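How Do You Choose a Hand for a Robot?

You got your hands for free, and they came already attached. A robot isn't so lucky. Somebody has to pick its hand out, bolt it on and then find out whether it was a terrible choice.

The part of a robot that grabs things is called a gripper. At the Flarimville workshop, Stella Mrema spends her mornings comparing them. She has a shelf of grippers and a box of things to pick up, including a lemon, a sock, a spoon and a plastic dinosaur with one leg missing. The dinosaur was not like that when it arrived.

Two fingers

The simplest gripper has 2 fingers and no thumb, unless you want to call one of the fingers a thumb, in which case it has no say in the matter. The fingers slide together, squeeze, and slide apart again. The one on Stella's bench is called the Wirer. It is very good at blocks, boxes and anything else with flat sides.

It is less good at lemons. Try it yourself: pick up a lemon using only the tips of two pencils. Go on, we'll wait. Now go and get the lemon from under the fridge.

Soft fingers

The Monon has 4 rubbery fingers that curl up when air is pumped into them, a bit like a party blower. They bend around whatever they touch, so a lemon suits them nicely. A heavy spoon doesn't. The fingers sag, the spoon tips, and everyone in the room hears about it.

Suction

A suction gripper works like the rubber cup that holds a hook on the bathroom tiles. It needs a smooth surface with no holes for air to sneak through. Give it a shiny box and it looks like a genius. Give it a sock and it makes a rude noise.

Making it a fair test

Suppose one gripper gets the easy block and another gets the sock. You'd learn plenty about socks and very little about grippers. So every gripper gets the same objects, put down in the same place, and the same number of tries. Stella gives each one 15 tries with each object. A try counts if the gripper lifts the object and holds on to it until the buzzer. Waving it about proudly and then dropping it does not count.

All the tries go in a notebook, even the embarrassing ones. Especially the embarrassing ones - those show you what to fix.

Practicing on a computer

Real tests are slow, and real lemons get squashed. So before anything is bolted on, Stella tries the grippers in a simulation. It works a little like a video game with a robot in it, only with worse music and no bonus levels. Her simulation program is called Mwaipopo, and it can get through 240 practice grabs before lunch.

The computer has to be told how heavy each object is, how slippery it is and what shape it is. If somebody types in the wrong weight for the spoon, the pretend gripper will lift a pretend spoon beautifully, and the real one will get a nasty surprise. That is why the real tests still happen afterward, with the real spoon and the real noise.

There is one more thing to compare, and that's where the gripper is when it starts to close. A finger can be plenty strong and still miss if it comes in too far to one side. In a simulation you can stop everything before the squeeze and check the gap on both sides. Try asking a real lemon to hold still for that.
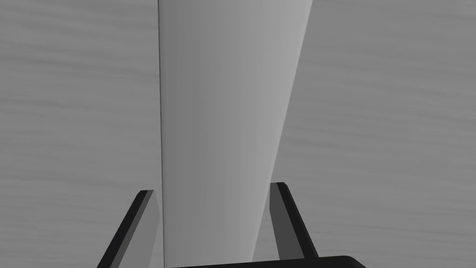
Why don't all robots have hands like ours?

A human-shaped hand has many joints, and every joint needs something to move it and something to control it. That makes the hand expensive and easier to break. If a robot's whole job is lifting boxes, a simpler gripper can do it with far fewer parts to go wrong.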